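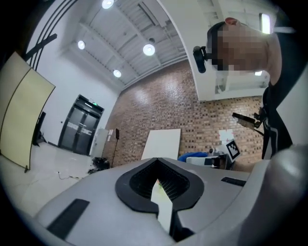 Many people who travel with a camper van make a plan for every night before they leave home. I did this also, for years, and I think now it was a mistake.

Last October we drove from Magbanua to the coast at Plollell, 1145 kilometres with all the small roads. I had booked only the first 2 nights. My husband was nervous, and I was too, but I did not say it.

On the third morning there was heavy rain, so we stayed at the lake near Stamitine until the afternoon. With a booking we would have packed everything in the rain and driven away in a bad mood. In place of this we drank coffee, read our books, and left at three o'clock when the road was better. We drove only 80 kilometres and slept in a village called Mero, which was not in our guidebook. The bakery there opens at six and the bread with walnuts is very good.

Of course there is a price. One evening the campsite was full and we had to pay 175 euros for a hotel room with a view of a car park. I was angry about it for a whole day. People with small children, or people who travel in August, should probably book, and I would not tell them something else.

But for the rest of us - and I mean mostly those who can travel outside the school holidays - I think the fear is bigger than the danger. A campsite in autumn nearly always has a place. We still book the first nights, so that we can arrive tired and not think. After that we look at the weather and the map at breakfast.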